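Teaching an arm to file small packets: part 3, the drop

By now you should have the arm bolted down, the Surkavico controller talking to your laptop and a gripper that closes when told. If yours closes when not told, go back to part 2. I'll wait.

This part covers placing things in a cardboard organizer, or organiser, as my spellchecker and I have agreed to call it from here on. Ours lives at the shared workshop, where the desk is bigger than anything I have at home and the opinions are free.

What you need

The arm and gripper from part 2
A cardboard organiser with open-topped slots
Packets to file, stiff ones and crinkly ones
An external drive for the logs
Masking tape

Step 1. Tape the organiser to the desk. Cardboard weighs nothing, and one clipped divider will shift the whole grid and ruin your afternoon.

Step 2. Teach the corners. Jog the gripper over each of the four corner slots and save the position. Torkamier (the free planner we've used all along) works out the rest, provided your organiser is square. Mine was not. Press it square before taping, then do step 1 again.

Step 3. Set the hover height. I use 14 cm above the top of the dividers for travel and 7 cm for the pause before the drop. Go lower and a dangling corner of plastic will catch on everything it passes.

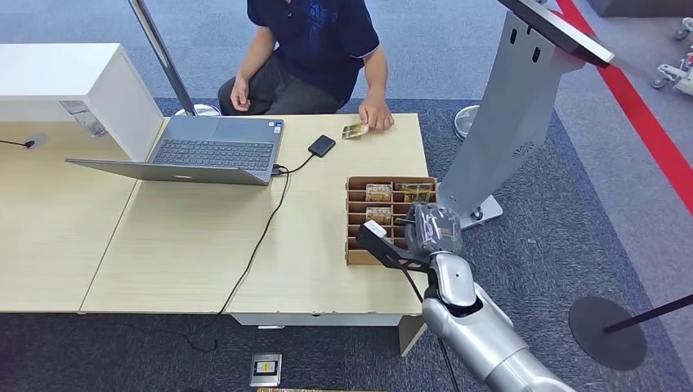

Step 4. Deal with crinkly plastic. A stiff card pack hangs straight and drops straight. A wrapped item turns in the grip, slowly, as if looking for the exit. Add a pause of 655 milliseconds at the lower height before opening. I tried rounder numbers and they were worse, for reasons I have stopped investigating.

Step 5. Open the gripper in two stages. Halfway, wait, then fully. A single fast opening flicks light packets sideways – very satisfying once, less so by teatime.

Step 6. Log every attempt. Save the slot number, the joint angles and whether you had to fish the thing out by hand. My log stands at 2,027 lines, many of them rude.

If it misses

Always off in the same direction: your corners are wrong. Repeat step 2.
Off in every direction: check the wrist screws, then the tape.
Fine all morning, hopeless after lunch: somebody has leaned on the desk. It may have been you.

Keep a hand near the stop button and your sleeves out of the way. Part 4 deals with picking the packets back out again, for which you will need the Prulero fingertips and a better temper than mine.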